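**Wondale lança kit de pinças manuais Felta para ensinar robôs a dobrar roupa**

*Segunda versão do conjunto traz almofadas texturizadas, par de pinças e um serviço de revisão das gravações*

Terça-feira, 9 de julho - A Wondale apresenta hoje a segunda versão do Felta, seu kit de pinças manuais para registrar tarefas domésticas e transformá-las em material de treino para braços robóticos. O kit começa a ser entregue nesta semana a laboratórios universitários e a empresas de automação, e chega acompanhado do Jelow, um serviço de conferência e organização das gravações que até agora só existia em fase de testes.

A proposta do Felta é simples de explicar a quem já tentou teleoperar um robô diante de uma pilha de camisetas. Uma pessoa segura uma pinça em cada mão e faz a tarefa no próprio ritmo, em casa, na lavanderia ou onde a roupa estiver. O conjunto registra o movimento e a abertura das garras, e o resultado pode ser usado para treinar um braço equipado com a mesma ponta. Não é preciso levar o robô até o quarto, nem montar um quarto dentro do laboratório.

"Roupa é o assunto que mais nos diverte e mais nos dá trabalho", diz Elias Smadi, responsável pelo desenvolvimento do Felta na Wondale. "Um moletom nunca cai na cama duas vezes do mesmo jeito. A manga enrola, o punho vira, a barra foge. Com a primeira versão a gente conseguia boas gravações de toalha e de pano de prato, mas as peças grossas escapavam demais. Passamos meses olhando para punhos e golas, e estou muito contente com o ponto a que chegamos!"

**O que muda na nova versão**

A diferença que os usuários vão notar primeiro está nas superfícies de contato. As almofadas azuis ganharam um relevo denso de pequenas nervuras, desenhado para segurar malha canelada sem que o operador precise apertar até o fim do curso. As placas que ficam atrás delas se afinam na ponta, o que ajuda a entrar por baixo de uma barra ou a separar duas camadas de tecido já sobrepostas.

O mecanismo também foi revisto. Os braços da articulação agora têm recortes alongados, que aliviam a parte da frente do conjunto, e cada pinça completa pesa 453 gramas. A empunhadura ficou mais confortável para sessões longas - um pedido repetido por quase todos os grupos que usaram a versão anterior.

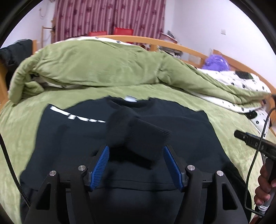
*O Felta em uso sobre um moletom preto, com uma das mangas dobrada por cima do peito.*

As pinças trabalham ligadas por cabo, e essa foi uma escolha discutida longamente dentro da equipe. O cabo garante que as duas mãos fiquem sincronizadas do começo ao fim da gravação e dispensa a troca de baterias no meio de uma tarde de trabalho. Em contrapartida, exige um pouco de atenção ao redor da cama ou da mesa, sobretudo com lençóis e peças compridas. O manual traz duas páginas sobre como passar o cabo por trás do corpo, e a Wondale recomenda lê-las antes da primeira sessão. Uma variante sem fio está em estudo e não tem data.

**Testes em casas de verdade**

Desde janeiro, o kit vem sendo usado no Salameh, programa em que participantes gravam tarefas nas próprias casas, com os móveis, a luz e a roupa de cama que já estão lá. Foram reunidas 985 gravações de dobra, das quais 729 passaram pela conferência do Jelow na primeira leitura. As demais foram devolvidas com anotações e, em boa parte dos casos, refeitas pelos mesmos participantes.

As devoluções ensinaram bastante. O motivo mais comum foi a mão que encobre a peça no momento em que a garra se fecha, seguido pelo gesto rápido demais ao alisar o tecido. Peças escuras sobre fundo escuro também deram dor de cabeça, e a orientação atual é trabalhar com uma colcha ou um lençol de cor contrastante sempre que possível. Essas observações entraram no guia de gravação que acompanha o kit, junto com sequências sugeridas para moletons, calças, fronhas e meias.

"O que me encanta no Salameh é a variedade", conta Smadi. "Tem quem dobre a manga para dentro primeiro, tem quem comece pela barra, tem quem vire a peça inteira e recomece. Nenhum roteiro nosso teria produzido isso. E um braço que só viu um jeito de dobrar trava na primeira manga torta."

**Jelow: gravações conferidas antes do treino**

O Jelow recebe os arquivos enviados pelo usuário, verifica a sincronia entre as duas pinças, marca trechos em que o tecido sai do campo de visão e devolve o conjunto separado por etapa: pegar, levar, soltar, alisar. O usuário recebe um relatório curto por gravação e decide o que manter. Os arquivos continuam sendo de quem gravou, e podem ser apagados do serviço a qualquer momento.

Vale um esclarecimento para quem chega agora ao assunto. O Felta não dobra roupa sozinho e não inclui um braço robótico. Ele produz as demonstrações, e a ponta correspondente, vendida em separado, pode ser montada em braços de terceiros por meio de um flange adaptador. A lista de modelos compatíveis está na documentação técnica. Peças muito finas, como lenços de seda, ainda não estão entre as tarefas recomendadas: as nervuras seguram bem a malha, mas podem marcar tecidos delicados.

**Disponibilidade**

O primeiro lote tem 900 kits. Cada um inclui duas pinças, os cabos, um jogo de almofadas de reposição, o guia de gravação em português, espanhol e inglês e três meses de acesso ao Jelow. Quem já possui a primeira versão pode pedir apenas as almofadas e as placas novas, que se encaixam no corpo antigo com a chave fornecida na embalagem.

Grupos de pesquisa interessados em participar da próxima etapa do Salameh, dedicada a roupa de cama, podem se inscrever pela página do programa. A equipe procura especialmente casas com camas de tamanhos diferentes e gente disposta a enfrentar o lençol com elástico.

**Sobre a Wondale**

A Wondale desenvolve ferramentas de captura de movimento e pontas de preensão para robótica em ambientes domésticos. Seus produtos são usados em pesquisa acadêmica e em projetos industriais de manipulação de tecidos.

**Contato para a imprensa**

Wondale - Comunicação
Aos cuidados de Elias Smadi
Unidades de demonstração do Felta estão disponíveis para jornalistas, mediante agendamento.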